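Capítulo 4
Dois braços, uma bancada

Quando comecei a escrever este capítulo, a ideia era falar só de cinemática e deixar a garra para depois. Não deu certo. Toda vez que eu explicava um ângulo de junta para alguém na oficina, a pergunta seguinte era "tá, mas ele pega o quê?" (a Vittoria Fabbri foi a primeira, e continua perguntando até hoje). Então mudei a ordem: primeiro vamos pegar coisas, errar bastante, e a matemática entra no capítulo 5, quando você já estiver com vontade de saber por que errou.

O projeto que vai nos acompanhar daqui até o fim do livro se chama Clukstead. São 2 braços montados de frente para a mesma mesa, um de cada lado, feitos na oficina compartilhada que eu frequento. Se você só tem um braço em casa, não desanime! Dá para fazer quase todos os exercícios deste capítulo com um só, e eu aviso quando não der.

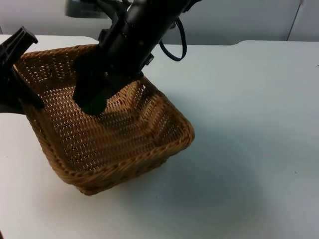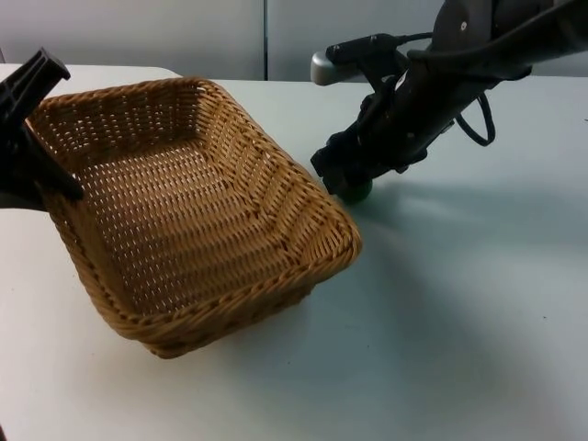
Vamos falar de contato, que é o assunto do capítulo. Um braço que se move no ar é um bicho bem comportado: você manda o ângulo, ele vai, o erro é pequeno e ninguém reclama. Encostou em alguma coisa, mudou tudo. Agora existe uma força que você não programou, e ela volta pelo dedo, pelo punho, pelas engrenagens, até o motor. Eu gosto de treinar isso com um cesto de vime porque a borda trançada é grossa e arredondada e o resto é uma trama com furinhos, ou seja, no mesmo objeto você tem um lugar bom para apoiar a garra e vários lugares ruins. Experimente os dois. Com um cubo de madeira você aprende a fechar a garra; com um cesto você aprende a desconfiar dela.

Tem também a questão de quem faz o quê. Com dois braços, a tentação é programar cada um separado e rodar os dois programas ao mesmo tempo (eu fiz isso, o Ákos Bozsik fez isso, você provavelmente vai fazer). Funciona até o primeiro atraso. Um braço chega antes, empurra o objeto, e o outro vai fechar os dedos num lugar onde não tem mais nada. A solução que vamos usar é simples: um braço é o que segura, o outro é o que trabalha, e o segundo só se mexe depois que o primeiro avisa que está pronto. Na seção 4.3 a gente escreve esse aviso, e ele cabe em poucas linhas.

Antes de ligar qualquer coisa, confira três itens. O cabo do punho precisa de folga para o giro completo; deixe uma alça solta e veja se ela não enrosca em nada. O limite de corrente dos motores deve estar baixo, bem mais baixo do que você acha razoável. E o botão de parada tem que ficar ao alcance da sua mão, do lado em que você realmente fica de pé.

Os arquivos que uso aqui são os de 1 de setembro de 2021. Se a sua versão for mais antiga, troque antes de seguir, ou os nomes das juntas não vão bater.

4.1 O primeiro contato

Comece com a garra aberta e o braço parado acima da mesa.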